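How to clean, check and sort a play kitchen set

Last updated 2021-09-21

Play food and toy pans get handled more than almost anything else on the shelf, and they have a lot of small holes and seams where dirt settles. This page covers a full clean and sort of one mixed kitchen set, the kind that has plates, bowls, a colander, utensils and loose food. It works for a set at home as well as for the ones we lend.

If you are returning a set and only want to know what we expect: a wipe, a check for cracks, and everything back in its bag. The rest of this page is the longer job we do between loans.

What you need

A washing-up bowl that holds at least 2000 ml
Dish soap, the ordinary kind
A soft toothbrush
Two microfiber cloths
Two old bath towels
A roll of masking tape and a pen
Mesh bags with a drawstring, one large and one small for each set
A lidded storage box
The card that lists what is in the set

A light-colored table helps. Small red and green pieces disappear on patterned oilcloth, and checking for hairline cracks is easier against white.

Step 1: Tip everything out and pull the odd ones

Empty the box onto a towel. Take out anything that can't go in water and put it to one side. That means:

Cloth or plush food
Anything with a battery compartment
Bare wood, or painted wood where the paint has started to lift
Cardboard packets
Anything with a squeaker or a hole that lets water in and doesn't let it out

The last group causes the most trouble. A hollow tomato with a pinhole in the bottom will fill up in the bowl and then sit damp inside for weeks. Squeeze each hollow piece near your cheek before you wash it. If you feel air, it gets wiped and not soaked. Some people seal the hole with a dot of glue. We don't, as the glue tends to come off and then there is a loose bit of glue to worry about.

Check the bottom of the box for crumbs, stickers and hair before you go on. Wipe it out now so it can air while you do the rest.

Step 2: Wash the hard plastic

Fill the bowl with 2000 ml of warm water and add a small squirt of dish soap. Hot water from the kettle is too much for thin plastic and will warp a plate rim.

Put in the flat pieces first, then bowls and cups, then food. Don't pile it all in together. Printed labels and stickers don't like soaking, so a bottle or jar with a paper label gets washed by hand with the cloth, working around the label, and never left in the bowl.

Leave the rest for ten minutes. Then go over each piece with the cloth, and use the toothbrush on:

Slots in spatulas and turners. Brush along the slot and then turn the piece over and do the back.
Colander holes. Hold it up to a window afterward. Anything still blocked can be cleared with a wooden toothpick.
The groove where a cap meets a bottle.
The place where a handle joins a blade or pan. Old play dough likes to live here.
Stalks and leaves on fruit.

Play dough that has gone hard comes off more easily if you let it dry out completely and pick at it than if you wet it. If you have already soaked it, put the piece aside overnight and try again in the morning.

For crayon, a little dry baking soda on a damp cloth is usually enough. Test it on the underside first. It can dull a shiny finish.

Rinse under the tap.

Step 3: Wipe the pieces that stayed dry

Wring out the second cloth in the soapy water until it hardly drips. Wipe battery toys and wooden pieces, then go over them again with a cloth rinsed in plain water, and dry them right away with a corner of the towel. Take batteries out first if the set is going to be stored for longer than a month.

Plush pieces go into a small mesh bag and through a cool wash if the tag allows it. If the tag is missing, spot clean.

Step 4: Dry

Spread the second towel and set things out with space between them. Bowls and cups upside down and tilted on the rim of something so air gets under. Colanders can stay any way up. Stand bottles with the cap off.

Overnight is best. In June you can get away with an afternoon by an open window, out of direct sun. Sun fades red plastic faster than you would expect, and the pink tomatoes in our older Prunditz set got that way on one windowsill.

A set packed damp will smell by the time it gets to the next family, and then the whole job has to be done over.

Step 5: Check for damage

Go through the set one piece at a time with your fingers as well as your eyes. Run a thumb around every rim.

Throw out anything with a sharp edge, a crack that goes through, a loose eye or stalk, or a part that turns when it shouldn't. Scratches and fading are fine. Teeth marks are fine if the surface isn't broken.

Small round food needs its own check. If a piece fits through the small parts tester (the clear cylinder in the top drawer), it does not go in a set for children under 3. Don't judge this by eye – cherry tomatoes, grapes and berries vary a lot from one maker to the next. Pieces that fail the tester go into the small mesh bag with an orange tag, and the bag goes only in sets marked for older children.

Step 6: Lay out and sort

Once everything is dry, lay it all on the table before any of it goes in a bag. Match what you have against the card. It is much quicker to see a missing lid on a table than to feel for it in a bag.

We use four groups, and the card is printed in the same order:

1. Dishes – plates, bowls, cups
2. Tools – spatulas, ladles, colanders, pans
3. Packets and bottles
4. Loose food and everything else

"Everything else" is there because every kitchen set picks up strangers. Figures, blocks, somebody's hair clip. A figure that has been with a set for a long time can stay and be written on the card. Otherwise it goes in the lost basket by the door.

Pairs can stay together while you check. An egg can sit in its bowl and a bottle can rest on its plate, as long as you tick each one separately on the card. People forget the egg.

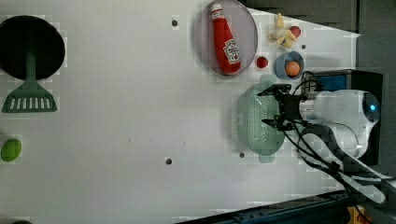 Horndale Toy Library, Cleaning and Repairs Team

The round plate with the ketchup bottle across it counts as two ticks, one under dishes and one under packets and bottles. Same with the light-blue bowl and the orange egg. The mint-green colander and the green slotted spatula are both tools, and both are toothbrush jobs. Small red pieces like the ones near the plate are what the tester is for.

Check the color of the card against the box label before you tick anything. Ader sets have a gray card and Nartey sets a yellow one, and the plates from the two are close enough in size to get swapped. The Ader plate has the maker's name on the base. If two sets have been washed on the same day, keep a strip of masking tape down the middle of the table and write the set number on each side.

Step 7: Pack

Start with the largest dishes at the bottom of the box, right side up. Nest the bowls in the plates. Tools go in along the side, handles all pointing the same way, with the colander over the top of the bowls so it doesn't get bent. Bottles stand in a corner with their caps on.

Loose food goes in the large mesh bag. Pull the drawstring closed and tuck the cord inside the bag. Do not knot it. The small orange-tagged bag goes on top, where whoever opens the box sees it first.

Lay the card face up on everything and close the lid. If the lid won't sit flat, take out the tools and try them again the other way around. Forcing it cracks the corners.

Step 8: Write it up

In the repairs book, put the set number, the date, your initials, and anything you removed. One line is enough, like this:

Set 604, washed and dried, 1 cup removed (crack), lid still missing from blue pan

If a set has lost so much that it is no fun to play with, put the box on the lower shelf in the back room instead of the lending shelf. Two thin sets can often be made into one decent one.

Common problems

Sticky surface that comes back after washing. The plastic itself is breaking down. Soap won't fix it. Throw the piece out.

Label coming off a bottle. Peel it off fully if more than a corner has lifted. Half a label will end up in a mouth.

White specks in the colander holes. Limescale from the tap. Soak in one part vinegar to four parts water for twenty minutes, then rinse well.

Mold inside a hollow piece. Throw it out, and check the pieces that were stored next to it.

Wooden pieces gone rough. Fine sandpaper along the grain, then a wipe. Bare wood only. Painted wood that has gone rough should come to us and not back into the box.

Questions about a particular set, or spare pieces you would like to pass on: ask for Krishnamoorthy Bhat at the desk, or leave a note in the repairs book with the set number on it.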